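Chapter 4
Picking Things Up: Hands, Grip and Soft Objects

By the end of this chapter you will be able to:
- say why cloth is harder for a robot to handle than a box
- describe how the fingers and thumb of a robot hand share a grip
- plan a short tidying task for your own club robot

Ask any robotics club which job looks easiest and somebody will say the washing. Then they try it! The Jilik project, run by the after-school club at Leltov, set itself one task for the year: get a robot to handle clothes and a basket in an ordinary room, with a bed, a carpet and daylight coming in.
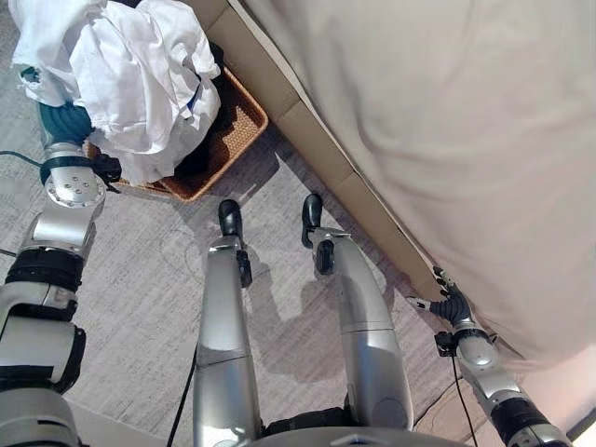

A wooden block has the same shape wherever you hold it. A shirt changes shape every time you touch it, so the program can't rely on one stored picture of what a shirt looks like. The club kept a log of every attempt from November onwards, 3,246 in all, and you will work with part of it in Section 4.3. It's wonderful data, full of surprises (socks are in there too).

4.1 Before the grip

Think about your own hand over a pile of clothes. You choose a spot, your fingers open, and you come down from above. A robot has to do each of these as a separate step, and the height of the fingertips matters a great deal. Too high and they close on air; too low and they push the whole pile down.

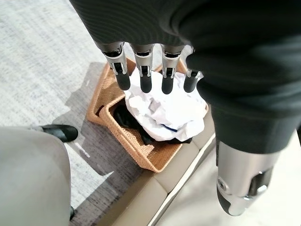 4.2 Closing the hand

Fingers on one side, thumb on the other, cloth bunched between them: this is a pinch grip, and it suits thin material very well. Rubber or padded tips help by adding friction. Try it with a tea towel and just two of your own fingers, then add a third and feel the difference. 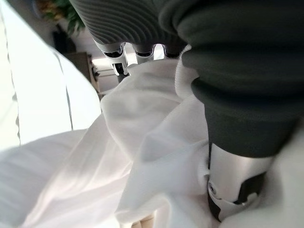 Activity 4A: Twenty-five grabs

Work in pairs. Drop a cloth on the table, pick it up with a pinch grip, and note whether it stays held while you say the alphabet. Do this 25 times, then swap. Keep your results for Section 4.3.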